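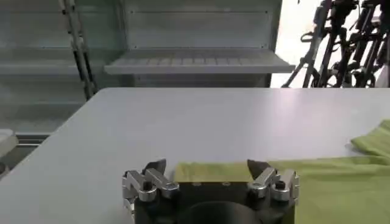

Skostanside Clothing Exchange -- Minutes of the Spring Meeting
5/13/09
Minutes taken by Joris Mertens

The meeting opened a little after its time, as the kettle had been slow and several of us were still finding our cups. Apologies were read out from the Wendberg group, who had a clash with their own jumble sale and sent their love along with a tin of ginger biscuits, for which very many thanks indeed. The minutes of the last meeting were agreed, once the spelling of Phùng had been put right in two places (my fault entirely, and I am sorry).

1. Matters arising

The new rail for winter coats has been put up in the back passage and is holding well. The old one has gone to Veslow, where they were very glad of it. The question of the draught under the side door was raised again and will be raised, I suspect, next time as well.

2. Donations since the last meeting

We have had 84 bags in, and what a lovely lot of things there were among them. Children's clothes are plentiful up to school age and then, as always, fall away sharply. It was asked that a note go up by the door saying we would be very pleased of anything for the 10 and over age group, particularly plain trousers and school jumpers. Men's shoes are still badly wanted.

3. Folding of T-shirts

This took up the larger part of the meeting, and I think rightly, as it is the thing people stop me about most often. The shelves by the window look splendid on the morning we open and rather like a rummage bin by the time we close, and it was felt that a common way of folding would help whoever is on the tidying turn. At present some of us fold in half and in half again, some roll, and one or two of us (I include myself) do whatever the shirt seems to want.

After a good deal of friendly talk it was agreed that we would all fold flat, to a plain oblong, with the sides turned in first and the bottom brought up to meet the neck. Rolling is to be kept for the holiday boxes only.
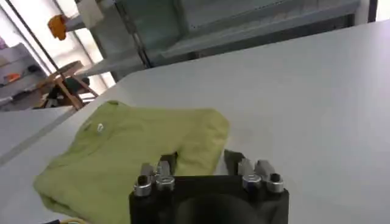
It was also agreed that shirts should be laid out fully on the table and smoothed by hand before any folding is begun. The Veslow people do it this way and say that it saves them going back over the pile later. There was some feeling that life is too short to smooth every sleeve, and this was noted, but the general mood was in favour of giving it a fair try until September.

Piles are to be no more than four high on the top shelf, where shorter members cannot see what they are pulling at. Shirts with a printed front are to be looked over for cracked or peeling print before they go out, and any that are past wearing put in the rag sack -- the blue one, please, and not the one for curtains.

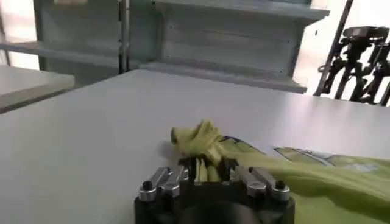

Green shirt with a printed design, gathered up at one side.

4. The tables

It was asked whether the folding tables might be wiped down before each session as well as after. Agreed. A pale top shows up every bit of fluff, and one might say that is a blessing. Cups are to stay on the windowsill, however tempting it is to put one down for a moment.

5. Washing

Phùng has very kindly offered to take the wash bags home again through the summer. The meeting thanked her warmly. Anything wool should be kept aside and marked, following the sad business of the cardigan.

6. Any other business

Joris Mertens to write to Wendberg about sharing hangers, and to return the tin. A second pair of good scissors is wanted for cutting off loose threads.

The next meeting will be in September, in the same room, and all are welcome.

Contact: leave a note for Joris Mertens in the Exchange postbox
Copyright Skostanside Clothing Exchange
Back to top

Related items
Minutes of the Winter Meeting
Bringing us your bags: what we can take
Holiday boxes for Veslow
Tidying turns, spring and summer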